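Rafail Gavalas spends most of his working day looking at rooms that do not exist. He is part of a small group at Olier that tests household robots in simulation, and since November he and his colleague Kevin Villca have been running one experiment: what happens to a robot's control policy when the surfaces in a home stop looking like a home.

The project is called Skerow. It takes a set of simulated houses, swaps the materials and colours at random, and asks the robot to do the same chores it managed before the change.

"Everybody randomises textures," Gavalas says. "We wanted to know how far you can push it before the training gets worse, and which surfaces matter. A wall, a floor and a cupboard door are not the same thing to a gripper that is trying to open the cupboard."
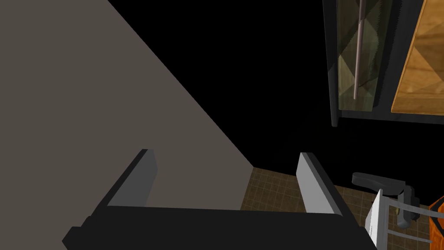 Methods

Each test starts from one of 21 floor plans. The software then draws a new set of materials, checks that nothing has moved, and starts the run. Wood grain may end up on a cabinet or on a ceiling. Positions, sizes and weights stay as they were, so any change in the result should come from what the robot sees.

The group has now logged 1882 runs. Villca, who wrote most of the checking code, says the first batch had to be thrown away.

"We had a bug where the lighting changed along with the materials," he says. "The numbers looked lovely. We nearly wrote it up. Then I ran the same seed twice and got two different answers, and that was two weeks gone."

Since then every seed is run twice. It is slow, and Villca does not enjoy it, but he says he would not go back.

The main result so far concerns floors. When the policy was trained on plain floors and tested on strongly patterned ones, it tended to stop short of its target - by as much as 17 centimetres in the worst runs. Odd walls made very little difference. Training with patterned floors from the start closed most of the gap.
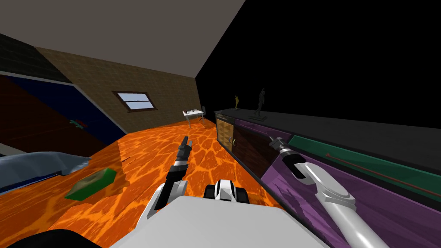
"I had expected cabinets to be the problem," Gavalas says. "The handles are thin and the doors can be any colour at all. But the wrist view gets close enough to sort that out. With the floor, the error builds up while the base is still driving, and by the time the arm is in play you are already in the wrong spot."

Villca is more careful. He points out that all the runs use one robot model and one policy, and that a different base might drive differently.

The next round will be done with a second group, in Hallitbridge, who have a real test flat and will lay printed vinyl over the floor in one of its rooms. They plan 100 trials, using a policy called Cho that neither group has trained before.

"If it stops short there as well, we have something," Villca says. "If it doesn't, I'll be going through the wheel model line by line."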